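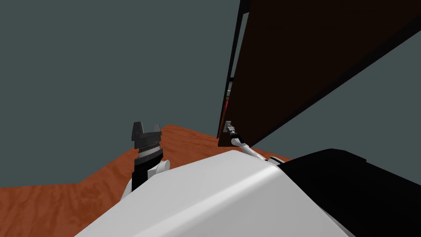 Simulation aus unserem Kurs: der rechte Greifer am dunklen Schrank.

Am Freitag fragte mich ein Vater, warum die Schüler in Hallen nur am Bildschirm üben. Ich verstehe die Frage, aber ich teile die Sorge nicht. In der Simulation darf ein Arm gegen den Schrank stoßen, und wir beginnen einfach neu. Meine Gruppe hat bis November 113 Versuche gespeichert - die misslungenen auch. Aus diesen lernt man nach meiner Meinung am meisten. Eine echte Maschine wünsche ich mir trotzdem, aber erst im zweiten Halbjahr.

Wael Mansour, Kursleiter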